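Brivden Grant Desk, reviewed by someone who has filed the reports

I have spent a good part of my working life on cross-border cooperation money: two municipalities, two countries, one ferry timetable and a shared budget that neither side admits to having designed. So when our lead partner announced that we would be moving to Brivden for all partner reporting, I made coffee and waited for the worst.

It has been a full reporting period now. The worst did not come. Something did, though, and it has a progress bar.

Brivden is a web tool for small public projects with several partners. You enter costs, attach invoices, link each one to a work package, and the lead partner stitches everything together for the managing authority. Our project, Sukine, covers harbor signage and visitor paths, and the last period came to 408 cost lines. Under the old spreadsheet, I would have lost a weekend and one friendship. With Brivden I lost the weekend.

The good part first. Exchange rates are filled in for you, using the month you submit, and you can see which rate was applied. Duplicate invoices get caught before anyone has to be embarrassed on a call. It flagged 3 of mine, and it was right about all of them, including a catering bill I had apparently been very keen to be paid back for. 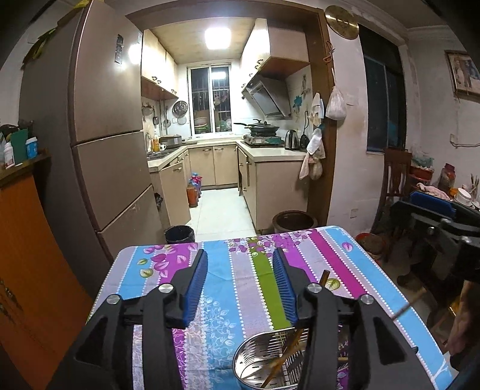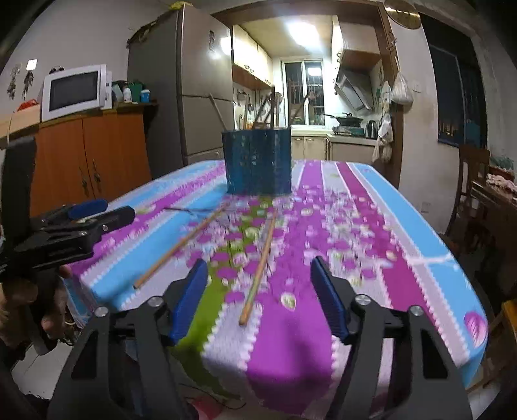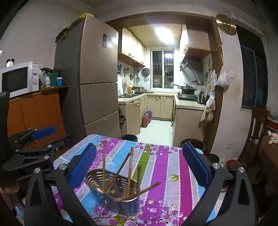 Timesheets are where the mood changes. Each staff member has to confirm their own hours, by name, through a link that expires overnight. Vilho Saarela, our path engineer, reads his email when the weather is bad. We had a lovely September. His hours were confirmed on the ninth link, and Brivden kept a log of the other eight, which the auditor found charming.

The budget transfer screen also needs work. Moving money between travel and equipment takes a written reason of at least 401 characters. I moved the price of a box of screws. By the end of my explanation I had covered the history of the harbor and was starting on the geology.

Help is decent. Byung-chul Son at the support desk answered most of my tickets, usually the same day, and never once sent me a link to the manual. He did tell me that the export button is gray when it works and blue when it doesn't, and that this would be changed in a later version. I have version notes going back to the spring and the button is still blue.

We looked at Dinden before signing. It has nicer charts and a phone app, but it treats each partner as a separate project, so you end up adding the totals by hand, and I have been hurt that way before. Jääskeläinen, the accounting firm on the Finnish side, would have preferred Dinden. They have since said so in two meetings and a footnote.

Price: we pay 582 euros per partner per year, and the cost is eligible under our administration line. Check yours first, as the rules differ between programs and the person who knows them is usually on leave.

Would I pick it again? For three partners or more, yes. With two, keep the spreadsheet and talk to each other. If you do sign up, get every invoice scanned before you open a report, turn off the hourly reminder emails under Profile (they are not under Notifications, I looked), and send Vilho his link when it's raining.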